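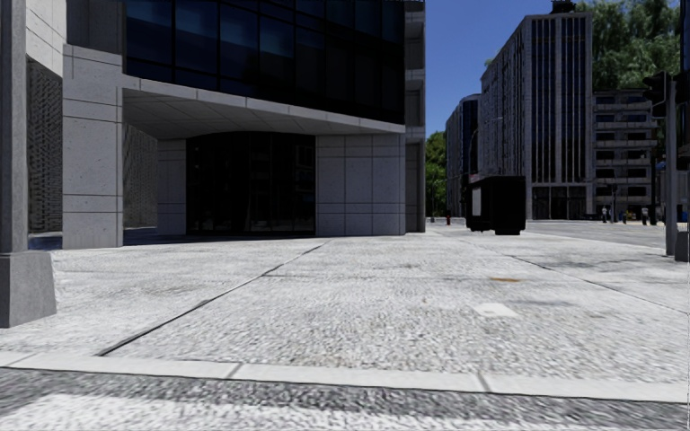 The simulated street corner where Ivance does its homework, with kerb, canopy and a good deal of speckled paving.

The slow road to the kerb

In a shared workshop in Heltodville, a small wheeled robot is learning to cope with pavements, and its maker is in no hurry at all

The first thing Úna Ó Dubhghaill does when you arrive at Cevwood is put the kettle on, and the second is to apologise for the sawdust, which gets into everything, including (I discovered later) the biscuits. The workshop is shared between furniture makers, a couple of bicycle people and a man who restores accordions, and her bench is the one at the far end by the window, underneath a shelf that sags in the middle. On it, the Saturday I visited, sat a squat thing on four fat wheels with its lid off and its wiring all over the place. It's called Ivance, after a village she once got lost in, and one day it is meant to carry a bag of shopping along the pavement beside somebody who would prefer not to carry it themselves.

That somebody was, to begin with, her aunt, who has a bad shoulder and a long walk home from the shops. There are things you can buy for this, of course, and Úna will happily talk you through all of them, trolleys and tartan bags included, but she had been wanting an excuse to build a robot since she was a child and she wasn't going to let a perfectly good shoulder go to waste.

She does a fair amount of the work without touching the robot. Next to the vice is an old desktop computer, and on its screen is a city: a computer-made one, with a big stone and glass building on the corner, bright blue sky, green trees down the gap and tall blocks beyond. It's handsome in the way those places are, and for the first minute I kept looking up at the windows. Úna doesn't look at the windows. She looks at the floor.

"People see the buildings first," she said, pulling up a second stool for me. "Ivance is the height of a coal scuttle. It's going to spend its whole life looking at slabs."

And once she had said it, I looked at the slabs too. The paving in her simulated street is pale and coarsely speckled, with dark joints running away across it, and there's a rust-coloured stain lying on it, and a bright white patch, and over to the right a streak that looks very like a crack. All of it matters to a machine that has to decide, many times a second, what it may roll over and what it had better go round. A stain is nothing. A crack might be nothing, or it might be deep enough to grab a wheel. A person settles this sort of thing without noticing, while thinking about supper, and Úna has spent the better part of a winter trying to put it into code.

She had 70 practice runs saved when I was there, each in its own folder with a little note attached, and she let me read a few. "Fine until the joint." "Frightened of the white bit again." "Went round stain, very politely, into road." The early ones are the funniest, and she's kept every one of them, partly for the lessons and partly, I suspect, because she has grown fond of them.

The kerb has been the hardest part. In the simulator it's a long, smooth, light grey run of blocks with the odd short joint in it, and below it there's a thin dark line where it meets the road. Ivance is supposed to find that edge, keep well back from it and only ever cross where it has been told it can. The trouble is that pale kerb next to pale paving in strong sun doesn't give a camera very much to hold on to, and for weeks the robot was far more interested in the thick white paint on the road, which is lovely and bright and exactly where she didn't want it to go. She mended that in the end by having it compare what the camera sees with what a little distance sensor feels for underneath the front bumper, and believing the bumper whenever the two fall out.

The rest of Ivance lives in the real world and is a more ordinary sort of muddle. The body is birch ply, cut on the workshop's big saw and glued up with more clamps than seemed possible. The motors came second-hand from a small repair firm called Sugawara, two streets away, where they'd been sitting in a drawer, and they hum on a note that the accordion man says is slightly flat of B. The first set of wheels was too hard, so that every joint in the paving rattled the lid, and the second was so soft that the whole thing leaned on corners like a boat. The current ones are off a golf trolley. She's had eight versions of the front bumper, and they hang in a row on nails along the wall, the first of them held together with parcel tape.

I asked whether all those hours in front of the computer really carry over to the yard outside, and she wobbled her hand in the air. Some things do. The steering she tuned on the screen went across with hardly a change, which cheered her up for days. The light doesn't carry over nearly so well, she says, and neither does grit, and there are no wet leaves in her city unless she goes to the trouble of making them. So she goes back and forth: an evening on the stool, an hour in the yard with a chalk line and a length of real kerbstone begged from a builder, then back in for tea and another folder.

We did go out to the yard eventually, once the lid was on and the battery had been found (it was under the biscuits). Ivance hummed off along its chalk line at the pace of somebody reading a newspaper, came up to the kerbstone, thought about it for so long that I began to worry, and turned left. Úna wrote something down. Then it turned left again, and went and stood by the bins.

She hopes to have it walking the flat part of her aunt's route by June, with Úna alongside and a large red stop button on a lead. Her aunt has asked for it to be painted green, and would like to know if it could manage potatoes.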